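From: Karine Grewal
To: Rilovwood Neighbourhood Watch list
Date: December 2023
Subject: Re: Shed and garage break-ins, where we are with it

Sorry all, meant to do this last night and ran out of evening. Replying to Taha below but it's really for everyone, so please read to the end, esp. if you keep a bike in a garage on the lower side.

First thing. The three garages behind the parade were done in the same night, we're fairly sure of that now. Same method each time, handle forced from underneath, door lifted just enough to get an arm in. Two bikes gone from the first, a strimmer and a box of hand tools from the second, nothing at all from the third as far as Ayman can tell (he was away, his brother looked). All three reported, all three have crime numbers. The officer who rang me was perfectly nice but said straight out there is no CCTV covering the back lane, which we knew.

Second thing, the van. I've had nine messages about a white van. Please, if you see one, the useful bits are the time, the direction it went and the plate or part of it. "Dodgy van by the shops" doesn't get us anywhere and one of them was the Mevum boiler man going to number 38. He's been stopped and asked his business twice now and is a bit fed up.

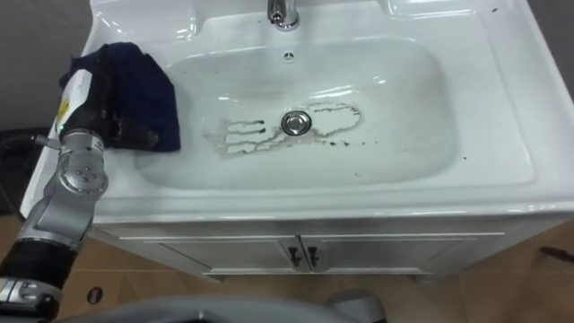 Do I need to report it if they tried the door but took nothing?
Report it anyway, online or on 101, and keep the number they give you – attempts count in the figures for the area and it may help tie the others together.

Ghizlane asked that one at the meeting and I said I'd put it in writing. Same goes for a cut padlock or a gate that's been lifted off. Take a photo before you tidy up. Don't touch the handle more than you have to. If someone is actually there, in your garden, now, it's 999 and stay indoors.

Third, locks. Ehab has very kindly worked out what a bulk order would come to. Floor-mounted garage defender plus a closed shackle padlock, from Prurar, £38 a set if we order enough, against £70 bought singly. I've got one on mine and it's ugly and heavy and a pain in the rain, but it does mean the door can't be lifted from the bottom. Sheds are different, you want coach bolts through the hasp, not screws, and a washer on the inside. Most of the sheds round here have a hasp held on with four little screws you could take out with a butter knife. Mine did till October.

Names to Ehab by the end of the week please, with how many sets and which colour (there's only yellow or red, don't ask me for green). Cash or transfer, not cheques. 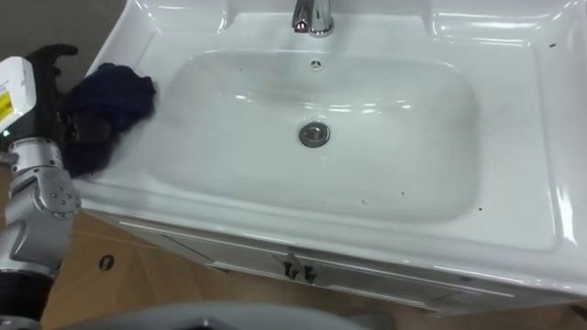

And while you're in the shed, write down your serial numbers. Bikes have it stamped under the bottom bracket, mowers usually on a plate near the motor. Of the two bikes that went only one had a number written down anywhere, and that was because of the shop receipt. The police do recover bikes and then can't say whose they are. Marking kits – I have a few left in a carrier bag in my porch, knock and take one, the pen needs a good shake.

Fourth. The back lane light. Lamp column 871 has been out since before half term, I've reported it twice and Abdel Rahman Lettings (who own the end strip by the substation, long story) say it's the council's and the council say it's theirs. Whoever has the old letter from when the lane was resurfaced, could you dig it out?? I'm sure it said who was responsible. If enough of us report the same column number it does seem to move up the queue, so please do, it takes two minutes.

Fifth, leaflets. We printed 200 and nearly all have gone. Still to do: the flats over the bakery, the even side of the hill, and the close at the top where the gate code has changed. Taha, can you get the code off your cousin.

Also someone has been knocking and saying they are "from the Watch" and asking what alarm people have. That is NOT us. We don't go door to door asking about alarms and never would. If you get this, shut the door, note what they looked like, tell the police and then tell me. Particulary if you've an older neighbour who's likely to chat, pop round and let them know.

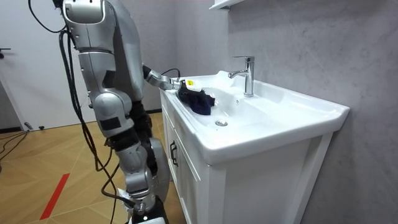
Cloth at the basin.

Next meeting same room, half seven, kettle on from quarter past. The PCSO has said she'll try and come but has been moved to earlies so don't bank on it. Agenda so far is lane light, lock order, who is covering over Christmas when half of us are away. If you're going away put it in the usual form so that somebody can take the bins in and move the post off the mat. Don't put your dates on the Facebook group, I've had to ask two people to take theirs down.

Right, got to go, school run.

Karine

On the Rilovwood list, Taha Zaki wrote:

> Hi Karine and all
>
> Just wondered if there is any news on the garages? My
> dad's is the fourth one along and it wasn't touched but
> he's not sleeping well over it. He has the old up and
> over type with the T handle. Is there something he can
> fit himself or does he need a man in?
>
> Also did anyone else hear a car alarm about 3 in the
> morning, top end of the lane. Went on for ages then
> stopped. Might be nothing.
>
> Happy to do more leaflets but I've run out of them. And
> is Ayman Abdel Hamid on this list? I've got a set of
> keys of his from the summer that he'll want back.
>
> Thanks
> Taha

PS Taha – he can fit it himself if he's got a hammer drill, Ehab will lend him one. Four bolts into the concrete. Ayman is on the list, yes, but reads it about once a month so ring him about the keys. And I heard the alarm too, it was nearer half past.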